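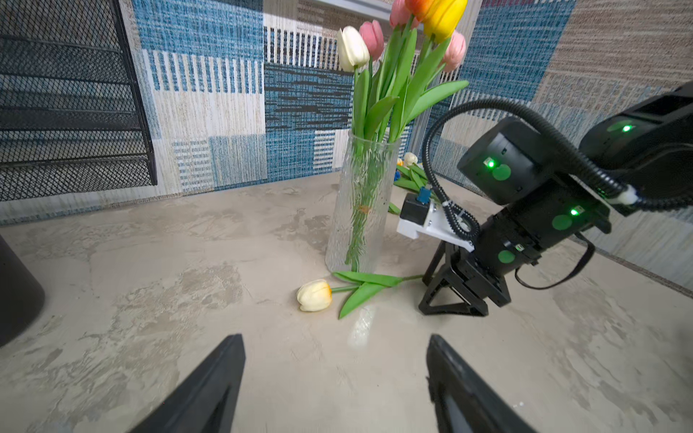
Lultance adds cold store for Mutmont hop growers

Reading time: 2 min

Brewing supplier Lultance will open a refrigerated hop store at Mutmont in August, in time for the start of picking. The building replaces a rented unit that could hold only part of the local crop and had no separate room for pellets.

The new store has a floor area of 900 square metres and space for 3667 bales. It is divided into 2 rooms, each with its own cooling plant. Whole-cone hops will be kept in the larger room and vacuum-packed pellets in the smaller one. Temperature is logged at the door and at the back wall of each room, and growers will be able to see the readings for their own lots.

Hops lose alpha acids in storage, at a rate that depends on variety, temperature and exposure to air. Brewers who buy on last season's analysis may find that a recipe comes out less bitter than planned. Lultance said lots held at Mutmont will be retested every 2 months and the certificate reissued with the new figure.

Testing will be carried out by Venckus, which already handles moisture checks for several farms in the valley. Samples are to be drawn by core from sealed bales, and the hole taped and marked with the date.

Storage will be charged by the bale per month. Small breweries may take part bales, subject to a handling fee that has not yet been set. Deliveries will be accepted from 6 am during picking and from 8 am for the rest of the year.

Related items
Jaltent trials low-pressure keg washer
Malt prices steady after dry spring
Venckus widens yeast testing service
Notes on dry hopping at lower temperatures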